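Kerodero Housing Association: Tenant Services Bulletin, January 2018

Household Store Prepares for Its Second Full Year

The household store at Rustwood issued 1,933 items to new tenants in its first full year of operation, according to figures released by the Kerodero Housing Association. The store supplies basic kitchen and bedroom goods to tenants who move into an unfurnished home without belongings of their own. The Bulletin spoke with the store's manager about how goods are received, sorted and packed.

The manager explained that most tenants are referred by their housing officer shortly before a lease begins. "We usually have a few days' notice," she said. "Sometimes the keys are handed over the same afternoon, and then we work from the sets that are already made up."

A standard kitchen set contains plates, bowls, cups, flatware, two saucepans, a frying pan, a cutting board and dish towels. The contents were revised last September after tenants reported that the original set lacked a can opener and a colander. Both are now included. A larger set is available for families, and a tenant may decline any item.

"People are pleased to be asked," the manager said. "Someone who has carried a good frying pan through three moves does not want ours. We take it out and it goes to the next household."

Donated goods are checked on the day they arrive. Chipped plates and pans with loose handles are refused, as are knives without a cover. Glassware is accepted only in limited quantities, and the manager said the store has had to turn away a great many wine glasses. "What we need is cereal bowls. We have never had enough cereal bowls."
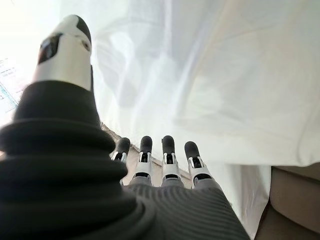 Packing follows a fixed order. Pans go at the bottom of the box with the lids turned over, and plates are stood on edge with a sheet of paper between each pair. Cups are wrapped one at a time. Dish towels fill the remaining space at the top. The manager said the order was settled after some trial, and that breakages reported by tenants fell once plates were no longer laid flat.

"I had always stacked them flat at home," she said. "A retired mover showed us the other way in our first month, and I have packed that way since."

Each box is labeled on two sides and carries a printed list of its contents. Linens are kept apart from kitchen goods and are issued in closed bags.

The association purchased 300 new storage boxes from Fladus in the fall, replacing cartons that had been donated by local shops. Tenants are asked to return the boxes once they have unpacked. Asked whether they do so, the manager said that returns were "fair, and better when we call."

The store expects to issue about 2,000 items in the coming year. A second row of shelving has been approved, and the intake counter will be moved closer to the loading door. The manager said she had also asked for a deeper sink.

Donations of household goods may be brought to the Rustwood store during office hours. Furniture and electrical appliances are not accepted at this location.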